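From the Sewing Room: What We Learned About Buying Fabric This Autumn

Dear members and friends,

September was a full month for us, and I promised to write down the things about fabric which many of you asked me after the Friday evening class. I am not a professional in textiles. I only buy a lot of them, and I have made many mistakes with my own money, so maybe some of you can save yours.

First, the news. The fabric warehouse Hisari in Brulton has moved to the other side of the railway station, into the building where the carpet shop was before. The entrance is from the courtyard, not from the street, and I walked around the whole block two times before I found it. Inside it is bigger and much lighter than the old place. The cotton and linen are on the ground floor, the wool is upstairs, and the remnants are on long shelves beside the stairs. They still cut from half a yard. You must take a paper number at the door when it is busy, and please do it first, before you fall in love with something.

Now to the questions.

The most common one was how much shrinking we should expect. I can give you only my own results. I cut a square of 29 inches from the unbleached Gulus cotton, washed it warm and dried it in the machine, and it lost one inch in the length and almost nothing in the width. The linen from the same shelf lost more, and it lost it again a little in the second wash. From that day I wash all linen two times before cutting. It is boring, but a pair of trousers which becomes short after you have already made the hem is more boring.

If you don't want to wash the whole piece at once, cut a small square from the corner, draw its outline on paper, wash it, and put it back on the drawing. You see the difference immediately. Write on the paper what fabric it was. I have a drawer full of such drawings without any names and they are of no use to me.

The second question was about color. Several of you bought the dark blue from the spring sale, and it gave color to everything in the machine. I had the same problem with a red one. My advice is to wet a white cloth, lay it on the fabric and press it with a warm iron. If the cloth becomes blue, wash the fabric alone until the water is clear. I would not put such a fabric together with white in a quilt, even after many washes, and I know that some members don't agree with me here. We can discuss it over tea.

Then there was the question about the price. On the labels at Hisari the price is for one yard, but the width is written very small on the back side. One bolt is 44 inches wide and the next one, which looks the same, is 58. For curtains this changes everything. I made the calculation for our stage curtain in the hall and the more expensive fabric was cheaper at the end, because we needed fewer lengths and also fewer seams. So please turn the label before you decide.

About thread: the club still has many cones from the big order. In the cupboard there are cones with 3145 on the sticker, which is the number of the color and not the length, as one member believed. It is the warm gray that goes with almost everything. Take it if you need it and put a coin in the tin. The polyester in white is nearly finished and I will order again next month.

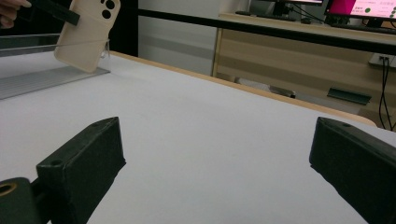 Brulton Sewing and Textile Club

A few words about storing. Fabric does not like sun. I kept a beautiful piece of green wool on an open shelf near the window, and after one summer it had a pale line exactly at the fold. Now I roll the wool and keep it in old pillowcases, which let the air through. Plastic bags I use only for carrying. If you have moths, put the wool in the freezer for some days, let it come back slowly to the temperature of the room, and repeat it. Lavender has a nice smell, but in my house the moths were not afraid of it.

Silk and fine wool I prefer to roll on a cardboard tube. The shops throw such tubes away, and at Hisari they gave me as many as I could carry on the bus when I asked at the counter.

I also want to tell about the Sulemana pattern for the work jacket, which we will start in the next course. It is a good pattern, but the sleeves are cut long, and the pocket is placed too low for me. Please measure your arm from the shoulder to the wrist and compare with the paper before you cut anything. The pattern asks for a medium heavy cotton. Canvas will work, but the collar has many layers at the corner and not every home machine can sew through them. A strong needle, size 100, helps a lot. Sew slowly there, and turn the wheel by hand if you must.

For the jacket you will need three yards of the wide fabric or four of the narrow one. If your fabric has a direction, for example flowers which must all stand up, buy a half yard more. Lining is optional. I made mine without it and finished the seams with cotton tape, and it took one evening longer than I planned.

Small things at the end. The big shears with the orange handle are only for fabric, and somebody has used them for paper again. There is a pair for paper hanging on the hook next to the door. The steam iron needs the water from the bottle, not from the tap. And the swap box is open again, so bring the pieces you will never use, washed and folded, with a small note about the fiber if you know it.

The next class is on Friday at 6:30 in the evening, in the usual room. Bring your machine with its foot pedal (two people came without it last time), and the fabric already washed. If you want to come along to Hisari before the jacket course, write your name on the list by the kettle and we will choose a day.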